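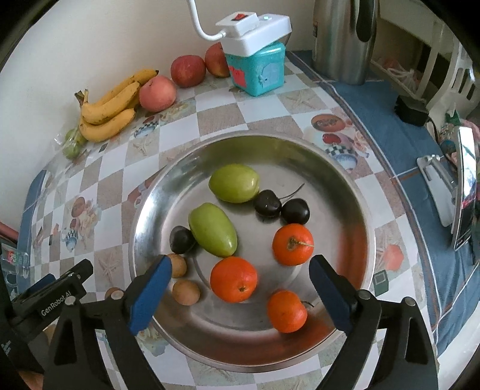
How I set out a fruit plate

I use my big steel plate for this, the wide shallow one, because a deep bowl hides half the fruit. Wash everything first and dry it with a towel - wet mandarins slide all over the place!

Big stuff goes down before anything else. I start with three mandarins on one side, then put something green across from them. Dark fruit looks best right up against the green, so plums and cherries go there (leave the stems on, they're pretty). Little round ones fill the edges.

Leave it out for 20 minutes before you eat. Cold plums don't taste like much.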